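Chapter 7
Pattern, Repeat, and the Rooms We Live In

I started writing this chapter on September 4, 2023, at my kitchen table, with a stack of wallpaper sample books from Skomell at my elbow and a cold cup of coffee on top of them (sorry, Skomell). By the time you finish it you should be able to look at a patterned surface, find the unit it's built from, and make a decent guess at how it will behave once it covers a whole room.

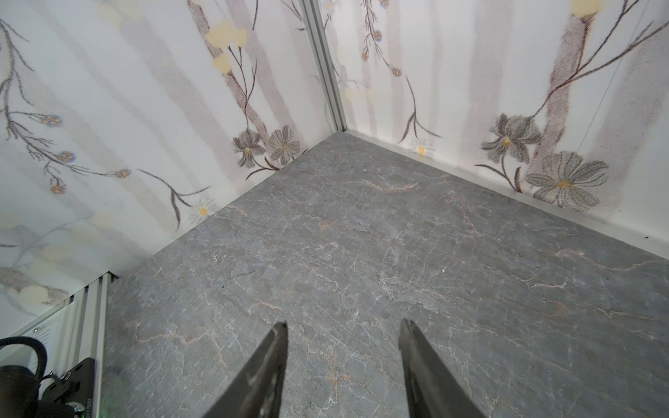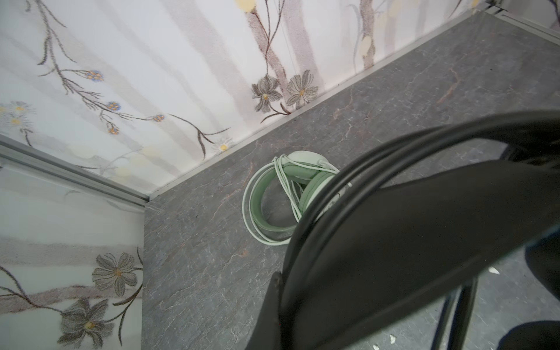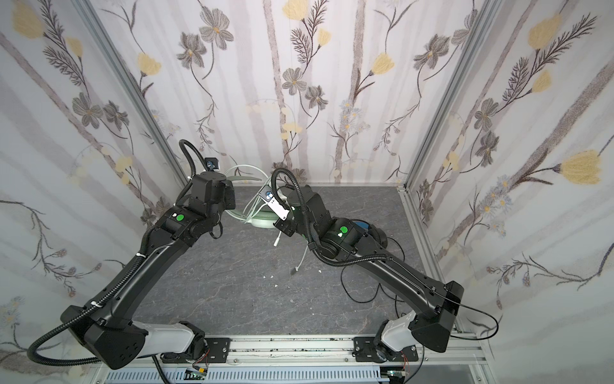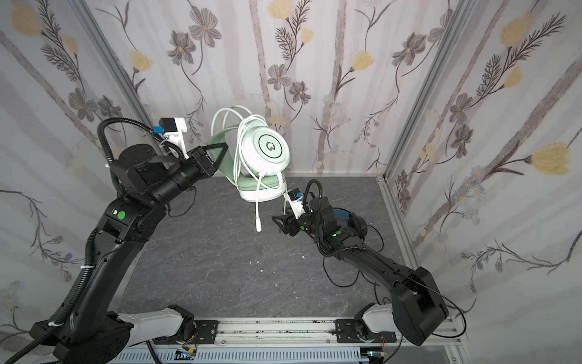 Let's begin with the word "repeat," which will follow you around for the rest of this book. A repeat is the block of design that gets printed again and again, and its height is the first thing a paperhanger asks about. Small repeats are forgiving. Large ones eat paper, and they also make promises: if you fall in love with one flower at eye level, you had better check where it lands on the next strip over! Botanicals are the classic case. With the little blue flowers and dark branches on the pale paper in the second picture, I'd want to know how far along the roll that same cluster comes back before I cut anything. Designers talk about a straight match, where the motif lines up directly across the seam, and a drop match, where it steps down on every other strip. A drop match hides its own machinery better, and I'd pick it for nearly any branch or vine.

My own education in this came in my first job, at a tiny shop called Groneck, where Chiharu Takagi handed me a roll with a long repeat and told me to paper a stairwell. I ran short by 7 feet. The replacement roll came from a different print run and was just enough greener that I still see it when I close my eyes. Chiharu wasn't angry. She had me write the run number on the inside of the closet door and sent me to lunch.

So, run numbers. Every printing has one, it's on the label, and you should match it across all your rolls before you open any of them. We'll practice reading labels in Exercise 7.2, and the order sheet in the back is the one the Fraser apartments job used, coffee rings and all. That job took 933 square feet of paper over 11 rooms, and the sheet shows where the waste allowance went.

Floors come next, and they're where students get into trouble. A floor pattern and a wall pattern meet along a line that everybody's eye travels, usually without their noticing, and the two have to get along there. Scale is what I look at first. A fine, all-over pattern underfoot reads as texture from standing height, so it leaves the walls free to carry something bigger. Put two middle-sized patterns together and they tend to argue. Ryota Miyazaki, who taught the Porkuston summer course with me one June, used to tape samples to the baseboard and then leave the room for ten minutes so he could walk back in cold. I've done it ever since.

Color is the other half of it, and I'm saving most of that for Chapter 8. For now, pick one quiet color out of the wall and see whether it turns up anywhere in the floor. A gray petal and a gray tile can do a lot for each other.

Before you go on to Section 7.1, find the most boring patterned thing in your house, a paper towel will do, and mark off one full repeat with a pencil. Measure it both ways. Keep the measurements, you'll need them when we get to estimating.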